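Drinks notebook, Skarkness room, July

Started 1407, room at 22 degrees by the thermometer on my shelf. Back on the iced tea, after last month's go where everything tasted of pond. New leaf this time (the Sesholm blend, the cheaper of the two) and I steeped it overnight in the fridge instead of brewing hot and waiting for it to cool. Much better! Less bitter, and it hasn't gone cloudy. I'd still like a bit more lemon in it, but I say that every time.

Main thing I wanted to sort out was the ice. We've been arguing about cubes versus crushed since the spring and I'm now firmly on the crushed side. It packs down, it looks lovely, and you don't get that one cube that slides down and hits you on the nose. The catch is you have to fill the cup first and pour second, and pour slowly, or the tea sits on top and slops over the rim.
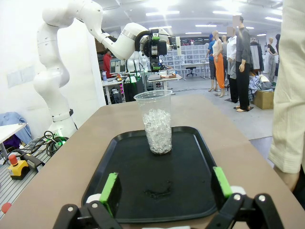
Crushed ice in the tall clear cup, on the black tray.

Weighed one cup filled the way I like it: 312 g with the cup included. Forgot to weigh the cup by itself, so that number is a bit useless until I do. Note to self – empty cup on the scales first, every time, write it on the lid of the box.

Also tried the ice from the Lysenko bag against our own out of the crusher. Theirs is more even, ours has big lumps among the snow. Couldn't taste any difference at all, so I'm not paying for bagged unless there's a crowd coming.
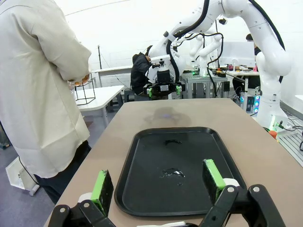
Trays next. I do like having one, it keeps the mat from getting soaked and you can carry the lot to the sink in one go. But a smooth tray is a nuisance once there's any water on it. With a puddle near the middle and another little smear further back, like this black one had, the base of a cup has nothing to grip. I want to try a thin bar mat cut to fit inside the rim, or a folded tea towel if that's too much faff. Wipe down between cups in the meantime, and have the cloth out before starting, which I never do.

Then lids. The domed ones are fine for a cup with a straw and plenty of room, and they look the part, but they need pressing down all the way round. I've been pushing on the top and hoping. Thumb round the rim is the way to do it, with the other hand low on the cup.

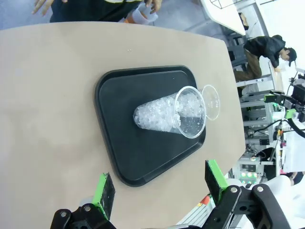 If the ice comes up too high it pushes back against the dome and you never get a proper seal, so I'm stopping a finger's width short from now on. Will order a few of the flat lids from the Zulville catalogue as well and see whether they're any less fiddly.

Dispenser jar: happy with it. The wire stand lifts it enough to get a small cup under the spigot without tilting, and the screw top comes off easily for refilling. Needs a stir before pouring, the strong stuff settles at the bottom. Small cups for tasting without ice, tall ones for serving.
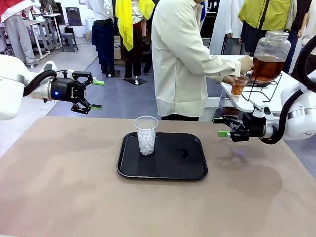
Does the ice want to go in ahead of time, so the cups are ready when people arrive?

Ten minutes ahead at the very most, and keep them out of the sun. Any longer and you're pouring tea into meltwater, and it comes out weak however well you steeped it.

Stopped 1437. Still to do: weigh empty cup, bar mat, more lemon, wash the jar tap properly (take it apart this time).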